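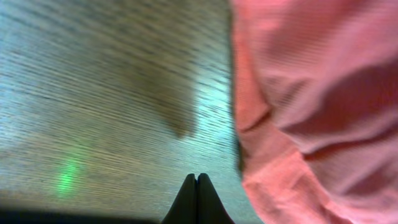 Gridska Laundry Notes: README

Hi! I'm Merja, and this is the readme for the folding notes I keep in the Gridska folder. It started as a list taped inside my closet door and got out of hand, so now it's a set of text files that anybody can use. The subject is T-shirts on a wooden table, mostly old ones, and how to get them from a heap to a stack without ironing a single thing (I own an iron, I just don't like it).

What's in the folder

shirts.csv has one row per fold, 2,284 rows so far
garments.csv has one row per shirt, 43 of them
wording.txt is the list of words I use for creases, hems and prints
oldnotes.txt is the closet door list, typed up, spelling mistakes and all

Columns in shirts.csv

garment: a short name, like "coral" or "Botley gray"
start: crumpled, half folded or flat
method: thirds, halves or roll
seconds: from first touch to done, by kitchen timer
redo: yes or no
remark: whatever I felt like writing, sometimes way too much

The coral shirt
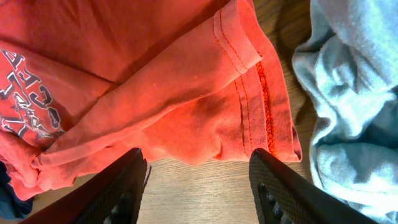 Words by Merja Keskinen
Table and second opinions by Onni Mustonen
Updated 2021-07-13

I get more questions on this one than on all the others put together! It's a faded coral-red cotton tee with a cracked print, and it's so soft by now that it slumps into a pile the second you let go. Stiff new shirts hold a crease for you. With this one you have to find the hem first, and the double row of stitching is what I go by, since my fingers pick it up even in a bunch of fabric. Then I follow the side up to the shoulder, give it one shake and lay it print side down.

Thirds works best. Halves leaves a lump in the middle, and rolling is fine for a suitcase but looks sloppy on a shelf.

Things to know before you use the numbers

The first 850 rows were timed on Onni's old table, which was lower, and I was slower on it. They're marked "low" in the remark column. I skipped long sleeves completely. The Peltonen shirts all came out of one bag, so don't read too much into how alike they are. And "half folded" is a judgment call, Onni and I disagree on maybe one in ten.

Use and changes

Copy it, trim it, translate it, whatever you like. If you add rows, please keep my column names and put your initials in the remark. Sweaters are coming in September, in their own file.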